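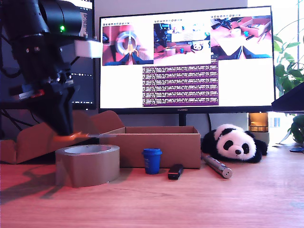 The arm at Tongate had been dropping the tape since Wednesday, and every time it did, the log said SUCCESS.

I had been sent over from Handcombe with a screwdriver set, a bag of spare fingertips and a laminated card that read WONDUS CELL 13: RECOVERY. The card had four steps. Step one was to turn the cell off. Step four was to call the number on the back. The back was blank.

"It's the camera," said the day operator, who had decided this before I got my coat off.

"It's the gripper," said the night operator, who should have gone home an hour earlier and was staying to be right.

I put my bag down and asked to see it fail. It failed beautifully. The fingers came down over the roll, closed, rose four inches and let go, and the arm carried nothing across to the box and set it down with great care. Then it went back for another helping of nothing. I have worked with people like that, and one of them got promoted.

The Pasaribu manual runs to 1342 pages, most of them about where not to stand. Fingertips get half a page, near the end, after the warranty. They are to be replaced every 1000 hours, it says, or when worn, and worn is left to the reader's conscience. The hour counter said 1605.

"Who changes the tips?" I asked.

The day operator looked at the night operator. The night operator looked at the plant.

I took the old pair off. They had gone shiny, like the elbows on a good suit. One had been put on backward at some point, and the arm had been making up the difference by squeezing harder on the other side — a bad marriage in miniature, going on for months with nobody raising their voice. I cleaned the seats with alcohol, pressed on the new pair, tightened the screws until they stopped and then had the usual argument with myself over another quarter turn. I lost.

After that came the zeroing. You open the fingers all the way, close them on air, tell the machine that this is what closed feels like, and it believes you. It would believe anything. That is the frightening part of the job, and it comes with no extra pay.

I jogged the arm down toward the tape by hand, a hair at a time. The day operator watched the camera windows. The night operator watched the day operator.

"Left a little," said one.

"That's my left," said the other.

I went neither way and stopped just over the rim. The green light on the joint stayed green, though it had been green all through the dropping as well, so I had stopped taking its word for things.

"Well?" said the day operator. "Was it the camera?"

"Could have been," I said. I wanted a cup of coffee, and the day operator had the key to the machine.

I wrote "tips" on the back of the recovery card, where the number should have been, and pressed Close.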